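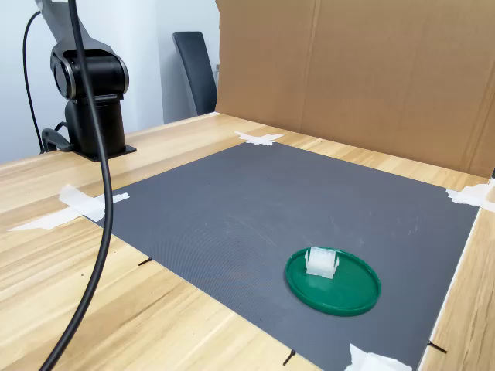
The valve came in a box marked Prothero, with 2 of everything except the one washer Cadi Gethin needed. She laid the parts out on a bath towel on the landing and read the sheet again. It was in four languages. The English part said to isolate the supply before removing the trim.

"Did you isolate it?" Grímur Briem called up the stairs.

"I turned the thing under the sink."

"That's only the sink."

She went down and found him in the hall with his coat still on. He had rented her the house for six years and fixed most of it himself, some of it well. He opened the closet by the front door, moved the vacuum cleaner, and put his arm in up to the shoulder behind the boiler pipe. Something squeaked.

"Try it now."

She went back up and opened the bath tap. It ran for a bit, coughed, and quit.

The old shower was a Zandska. It had been there when she moved in and it had two settings, which she thought of as morning and punishment. In September it had started dripping at night, and she had put a facecloth under it so she could sleep. She had written to Grímur on 2nd October and he had written back, "Buy what you like, keep the receipt." The Bornier in the showroom was 1,926 with the rail. She had stood under it, dry, in her work shoes, looking up at the holes. Then she had bought the Prothero for 884 and felt that she was being fair to both of them.

Grímur knelt in the tub and backed out the screws. The plate stuck to the wall, so he ran a putty knife behind it. When it came loose there was a pencil line on the plaster, and next to it, in small capitals, DUDLEY 42 IN FROM TUB.

"Who's Dudley?" she said.

"Plumber. He did this one for my wife." He held the plate against his chest. "She wanted it higher. He measured it off her. She stood right there in her socks and he put the mark level with her elbow."

Cadi had met his wife once, at the signing. She remembered a tall woman who asked whether she took baths.

"We can keep it at the same height," Cadi said.

"You're shorter."

"I'm used to it."

He looked at the new plate, then at the old one. The new one was narrower by the width of a thumb. It would leave the D showing, and part of the U.

"I could tile that," he said.

"You don't have to."

He set the plate down in the soap dish and asked her to hand him the tape. She passed it over, and he wound it around the threads, slowly, the way the sheet said to.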